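Three grippers, one wire basket

9 Mar 2020
14 comments | 173 shares

Lindalva Batista has spent most of the winter trying to get robot arms to put soft things into baskets. It is dull work to watch and hard work to get right. Cloth changes shape as soon as it is lifted, and wire gives a gripper plenty to catch on.

Her small firm, Lacerda, tests handling equipment for laundries and mail-order warehouses. This time the client wanted three grippers compared on the same arm: the Hasora, a plain two-finger model; the Tuvov, with padded tips; and the Grotaris, which uses suction. Each had 30 tries per item.

The cameras took longer to settle than the grippers. A view from overhead shows where an item is, but says little about how far it hangs down. Batista added a second camera low down, close to the table, so she could check the height of the drop against the basket walls.

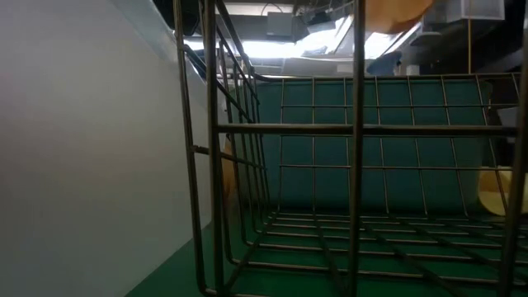 The wire basket from low down, with what appears to be a soft item at the top of the picture.

The Hasora was the quickest and the cheapest to repair. It also pinched too little cloth on thin items and let them slide. The Tuvov held better but was slow to let go, and Batista had to add a short pause before the arm moved off. The Grotaris did well on bagged goods and badly on anything woven.

"People ask me which one won," she says. "I ask them what they're picking up."

Lighting caused trouble too. Ceiling lights behind the wire confused the software that finds edges, and she ended up setting the exposure by hand for each run.

The client has chosen the Tuvov for a trial that starts in August. Batista is keeping the Hasora on the bench and wants to try it with longer fingers.

Related
Do suction cups have a future in laundries?
Choosing a camera for close work
10 questions to ask before you buy an arm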